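Speaker notes — Clodumwood Robotics Club, open evening talk

Opening
Say hello, thank people for coming, say which club we are. Our project is called Menivness. It's a robot arm that hands things to people — simple to say, lovely to work on!
Mention that we started in October with a kit and a very long list of questions.

The table
Keep this bit short, people want to get to the arm. Black table, white wall, one plate of fruit: an apple, a banana and a mango. Point out how well the colours show up against the black. Bright shapes on a dark top make life much easier for the vision code, and it's cheerful to look at too. 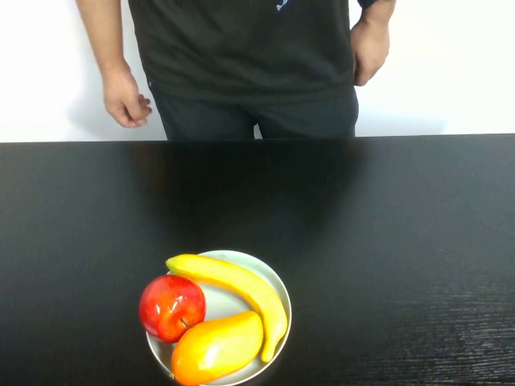

Two cameras
One fixed camera looks over the whole workspace. The other is small and rides near the gripper, so it gets very close to everything. Explain that Esa (our control program) reads both of them together.
Figures if asked: 141 logged sessions, 3351 labelled stills. Slow down here, last time I rushed it.

Hands
My favourite part! A hand is far harder than a plate. It bends, it drifts, it has creases and shadows, and close up it hardly looks like a hand at all. Let the audience look at the next slide for a few seconds before talking.

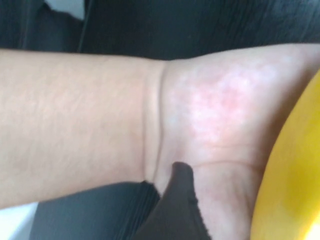

Wrist camera: forearm and palm, tip of a gripper finger, something yellow on the right.

Talk about speed limits near skin. We went through the Sárközi worksheet on safe handovers line by line, and the younger members argued about it for 2 whole sessions — brilliant stuff, tell the story if there's time.

What next
Softer finger pads, a quicker stop, more kinds of fruit. We'd love a run of 100 handovers in one evening.
Questions, then invite everyone to the benches at the back. Sign-up sheet is by the door.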